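4.2 Tile Insertion with Partial Views

The second task in our evaluation uses a wooden number puzzle, a commercially sold board in which numeral tiles sit beside tiles printed with matching counts of dots or small pictures. We chose it for two reasons. The tiles must be placed with little clearance, and a tile that looks correct by color may still belong elsewhere on the board. The Clelar policy has to settle the question of which tile goes where before the question of how to place it can be asked. At the start of a trial, one or more tiles may lie on the open table, in any position the arms can reach.

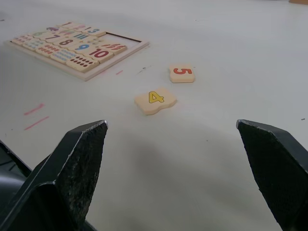
Each policy was trained on 100 demonstrations recorded by teleoperation at the Rallitz laboratory. Operators were asked to work at a natural pace and were free to use either arm. Demonstrations in which a tile fell from the table were removed. We kept those in which the operator needed a second attempt to seat a tile, as earlier work on the Prornari peg set had suggested that recovery motions help the policy more than they harm it.

Placement near the border of the board proved harder than placement in the interior. A tile that enters a corner at an angle may catch on the raised edge, and pushing down at that point tends to wedge it further. Operators commonly responded by releasing the tile and pressing one fingertip against a nearby piece or against the tile itself until it moved into line. The wrist view is the main source of information during this phase, although a finger often covers part of the very tiles it is meant to align.

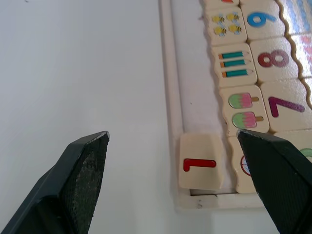
To measure how much the policy depends on this close view, we trained a version that received only the head camera stream. All other settings were unchanged. Over 51 trials per condition, the version without wrist cameras reached the correct slot about as often as the full model but failed more frequently in the final alignment. Most of these failures left the tile resting on the border - a state the head camera does not resolve well. A trial was scored as complete only when every tile lay flat within the tray, as judged by a rater who did not know which policy had been run.

The overall layout of the workspace is given in Figure 5. Both arms share the area above the board, and the Dimitriou planner is used only to keep them from meeting there. It has no part in selecting or placing tiles. 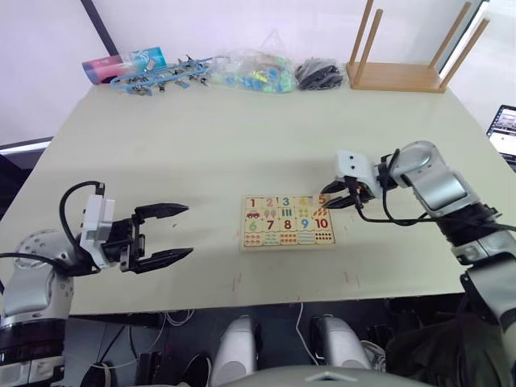 Figure 5. Bimanual workspace for the puzzle task, head camera view.

4.3 Limitations

All trials were run with a single puzzle design on one table. We have not tested boards with other tile shapes, and the results should be read with that in mind.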